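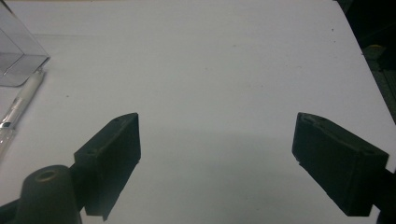

3.2 Desk surfaces and the reading of small print

01/02/2024
Phúc Hoàng and Sang Đào

The second part of the study concerns the surface on which a reader places the page. Earlier work in our group at Fekham looked only at the lamp and the paper, and the desk was treated as a constant. During the visits in December we saw that this was too simple. In the Wadeck library the desks are dark and oiled, in the Dakidetti archive they are pale, and readers who use both places told us that their eyes become tired in a different way.

We asked 139 readers to read the same printed notice on 2 surfaces, one dark and one white. Each session had 7 short texts, and the order of the surfaces was changed from one reader to the next. The lamp stayed in one position for the full session. Readers marked every word they had to read again, and at the end they gave a comfort score between 1 and 6.

The dark surface received the better comfort scores, but the number of repeated words was almost the same for both. We think that comfort and accuracy must be reported separately, as Tăng suggested in his early notes on reading rooms. A bright surface fills much of the visual field, and the reader has to adapt to it each time the eyes leave the page.

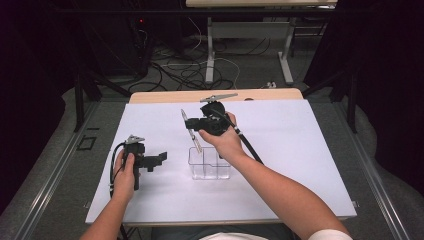

Figure 3. Dark objects and a large white board.

Contrast at the border of an object is a different question from comfort. Several readers complained that they lost their pencil or their glasses on the dark desk, and they spent time searching with the hand. On a white ground this problem is small. The black housings in Figure 3 stand out clearly against the board, and even a thin part such as the long rod can be followed along its length. For a reader who takes notes, this may be worth more than a small gain in comfort — at least for short visits.

We did not test colored surfaces. A gray desk could be a reasonable middle choice, and the Wadeck library has agreed to lend us one of its smaller rooms for this purpose.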